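Wing-sze Yang
Jan 19, 2019

Five years on the returns bench at Grellow and I have been promoted to something called cell attendant. Same stool. New lanyard. A thread.

For those who missed earlier whingeing: Grellow rents out play kits to kindergartens and libraries. Kits come back in a state. My job was to sort them, check them, and put them back in the tub with all the bits. Now a robot arm named Clumness does the sorting. We voted on the name. Management wanted Hanumeo, who are the people who sold it to us. 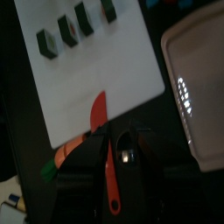 My new job is mostly watching. I used to do a kitchen kit while talking to Choi about her renovation and I couldn't have told you afterwards what my hands did. Now I know precisely what goes into picking things up, because I sit there willing it on. The red toy knife with the loop at the end of the handle is my personal nemesis. I have opinions on which way it should lie. I've started having them at home, about real knives.

Official target is 70 kits a shift. The old bench, meaning me and Choi and the radio, did 62. So we've been outpaced by eight kits, on paper, on a day when nobody's put playdough in the carrots.

What changed that wasn't in the slide deck: the radio's gone. Apparently we need to hear the alarm. The alarm is a very polite bong. I hear it in the shower.

Also changed: my wrists. They don't hurt. I was fully prepared to be bitter about everything and then in October I opened a jar of beetroot first go and had to rethink my position. 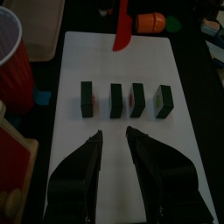 Choi went over to the wash room and says it's fine. It's damp. She gets the tubs before I do now, so she sends messages through in them on sticky notes, and Clumness tries to sort the sticky notes. There's an error code for it, 3108. I've been asked to stop causing 3108.

The bit I didn't expect is that people ask me things. Twelve years of sorting across two employers and not one manager wanted my view on toy sushi. Last week I had three of them round the bench nodding while I explained that it stands up better on its edge if the board's clear first. I could get used to it.

Pay's the same, before you ask. The lanyard is quite nice.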